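Progress report to the Ayala fund: Skaltska shared kitchen
Monday, July 18, 2022

Counter and layout

We're so pleased with how the kitchen has come along this quarter! The grant of $2000 went on the new counter and small equipment, and both cooking groups have been using it all month.
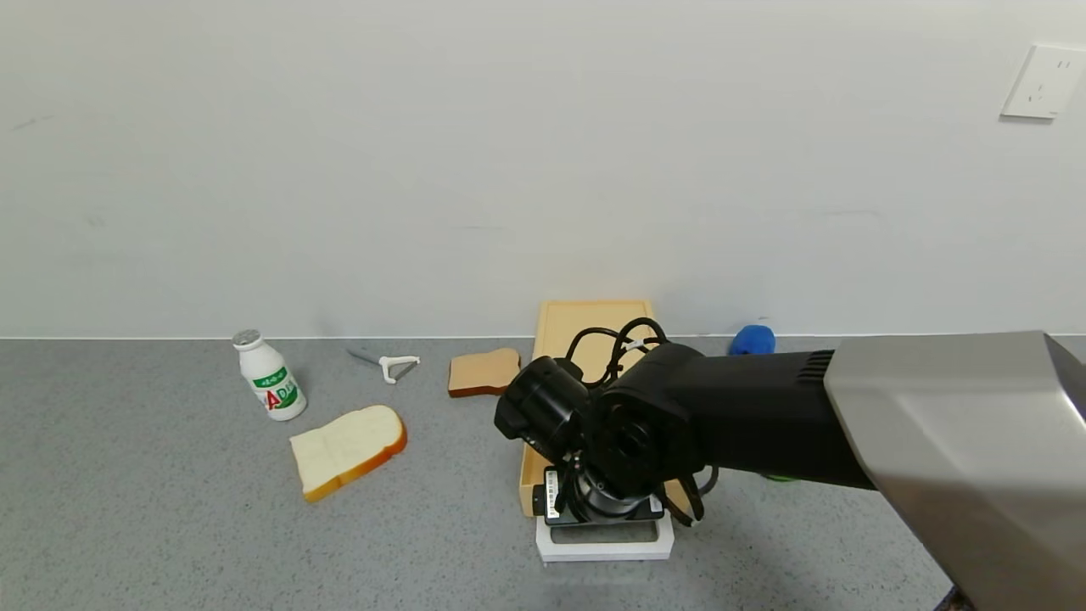

Breakfast sessions are the big success. We've had 82 sign-ups so far — far more than we planned for. The speckled gray counter gives people a decent stretch to work on, and bread, a drink and the Y-shaped peeler can all stay within reach, with an outlet on the wall above. The Beltik team has asked to start a lunch group too.

Storage

Small items used to wander. We're now trying out light wooden pieces on the counter, including a box with a white handle on the front, and blue cloths stay out for wiping down.

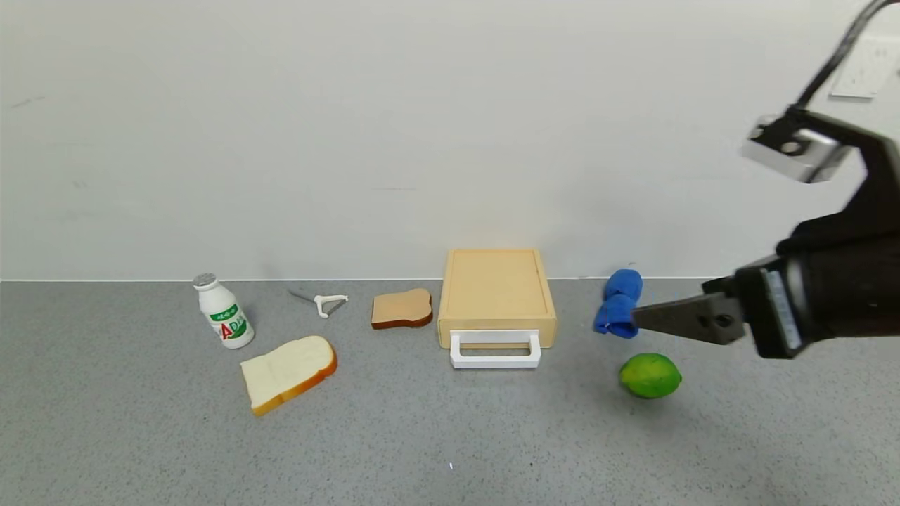
Next steps

Two more drawers to fit, then labels. The Prekeck group joins us in August, and we can't wait to have them.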